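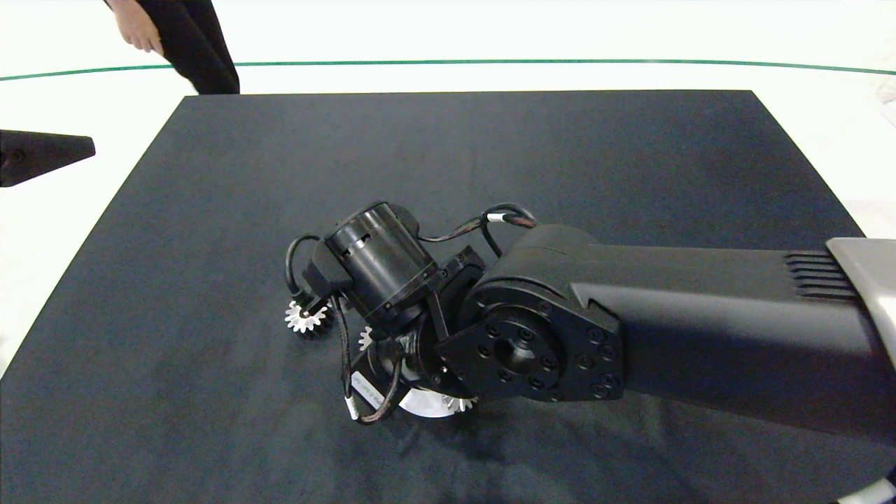
Isard Verkero
Lab engineer, Hulme manipulation group

Section 5. Wrist and gripper set-up for the backlash trials

Revised April 2025. Replaces the October version – throw that one out, the torque step was wrong.

Read section 2 first if you haven't homed the arm. Everything below assumes homed, brakes on, controller idle.

5.1 Before power

1. Mat down on the table, dark side up. Small wrinkles OK, big folds not. The gears show up badly against anything pale.
2. Adapter plate onto the wrist flange. Finger tight first, then go round the screws in a star pattern.
3. Check the gears by hand. Quarter turn each way. Should feel the same both directions. Gritty = stop, clean, start again.
4. Cable slack. Leave a loop by the motor, big enough that the wrist can roll all the way without pulling. Same for the twisted pair at the bottom.
5. White label bands stay on. If one slides, push it back before you log anything, the wiring table in the appendix goes by label.

CAUTION: open gears. Fingers and sleeves clear once the motor supply is live. Loose wires too.

NOTE: don't zip tie the loops to the forearm. Tried it, adds drag at the wrist and shows up in the data as fake backlash.

5.2 Running a trial

1. Motor supply on. Wait for the Cirkari logger to say READY.
2. Lower the gripper to just above the mat. No contact – contact preloads the gear train and the numbers are useless.
3. Run the sweep. One trial is 75 reversals. Don't touch the table while its going.
4. Save, rename, next pose.

Anyone standing at the far edge of the table keeps hands down and out of reach of both arms. E-stop within reach of whoever is at the keyboard.

5.3 What you should get

Our full set is 3,194 reversals after dropping the bad ones. Main result so far: most of the position error at the fingertip comes from the gear mesh, very little from the wrist joint. Correcting for direction of last motion helps a lot. Correcting for load on top of that, hardly anything. So log direction every time, load is optional.

If your first trial looks nothing like this, check teh plate screws before blaming the model. Then the cable loops. Then redo 5.1 step 3.

CAUTION: motor housing may be hot after a long set. Supply off, let it sit, then unplug.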